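I've been putting off writing about the Mulcahy crank radio because I wanted to live with it through at least one real mess, and May gave me one. We had the transit strike, then the marches over the water rates, then two evenings when the cell network in our part of Grotham was so jammed I couldn't load a single headline. So yes, it got used!

Quick background for anyone new here. I follow the news way too much, and I go along to a fair number of demonstrations, mostly standing at the back with a thermos. My phone used to be my only source when I was out. That works great until a few thousand other people on the same square are all trying to do the same thing, and then you're stuck asking strangers why everybody is suddenly walking the other way.

The Mulcahy is a little AM/FM/shortwave set with a fold-out crank, a solar strip on top and a flashlight on the end. I paid 68 dollars for it at Plistia, the outdoor store by the bus station. It fits in a coat pocket if the coat is generous (my rain jacket, yes, my good jacket, no way).
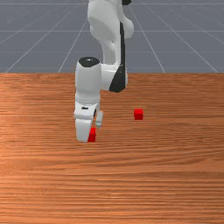 Reception first, since that's what you're buying. On FM it's excellent. I was down by the courthouse steps with tall buildings on every side and still got the city news station clear enough to follow the council vote live, boos and all. AM is fine at home and scratchy near the tram wires. Shortwave is a toy at my skill level, but I did pull in a foreign news bulletin one night around bedtime and felt very pleased with myself.

The crank is okay. The box promises 20 minutes of listening for every minute of cranking, and I got closer to 12 at a volume you can hear over chanting. It's also loud, a sort of coffee-grinder noise, and I got some looks during a speech. Charge it by USB before you leave the house and save the crank for when you're stuck. A full charge lasted me 6 hours with earbuds in, and the battery is a 1000 mAh one you can swap out yourself with a small screwdriver.

What bugs me: the tuning dial. It sits right where your thumb goes, so you take it out of your pocket and you've lost the station. I put a rubber band over it. My old Sirnach had a proper lock switch and cost less, though it died in a downpour, so maybe I shouldn't get too sentimental. The Mulcahy has been rained on twice and is still going.

The flashlight is weak but good enough for finding keys. The siren button I pressed once, in my kitchen, and the dog has not forgiven me. Keep it well away from crowds, please.

Four stars from me. I'd buy it again at this price, and if they ever move that dial I'll happily give it the fifth.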